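Cookies help us run this site. By continuing to browse you agree to our use of them.

Demonstration gathering (robotics)
Last updated: 27/11/2020
Reading time: 2 min

Demonstration gathering is the job of collecting examples that a robot can learn from, and I've been hooked on it since my first June at Girnwood. One example is called an episode - one task, start to finish, with the arm positions and camera views saved together. A person usually steers the arms through the job, and later the learning system tries to copy what it was shown.

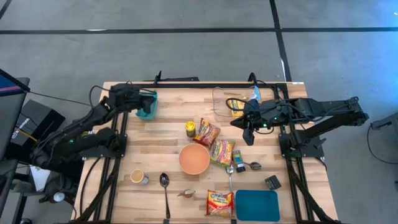 Tabletop tidying is a favorite first subject (mine too!), mostly because the stuff is cheap and comes in so many shapes. Spoons are thin and shiny, noodle packets crinkle, bowls are easy until you try to grab one by the rim. Our tidying set at Girnwood, which we called Skála, has 693 episodes in it. I kept 639 for training and put the rest aside for testing.

How many do you need? People love to argue over this one. Marek Bartoš, who taught me most of what I know, wanted 3000 before he'd train anything, and I've had a decent first try out of 202. I'd say variety matters more than the total - move things between episodes, swap the order, let the arms come in from odd angles.
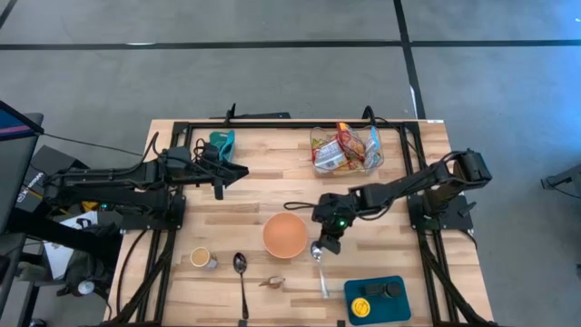 Two-arm tabletop setup, with a silver spoon at the right gripper.

Slips are a sore point. The Clurham way is to throw out any episode with a fumble in it, but I like to keep the ones where the operator recovers, and I tag them so they can be pulled out later. Labels are the dull part (sorry!). We typed ours into Wirkex right after each episode, while we still remembered what the task had been.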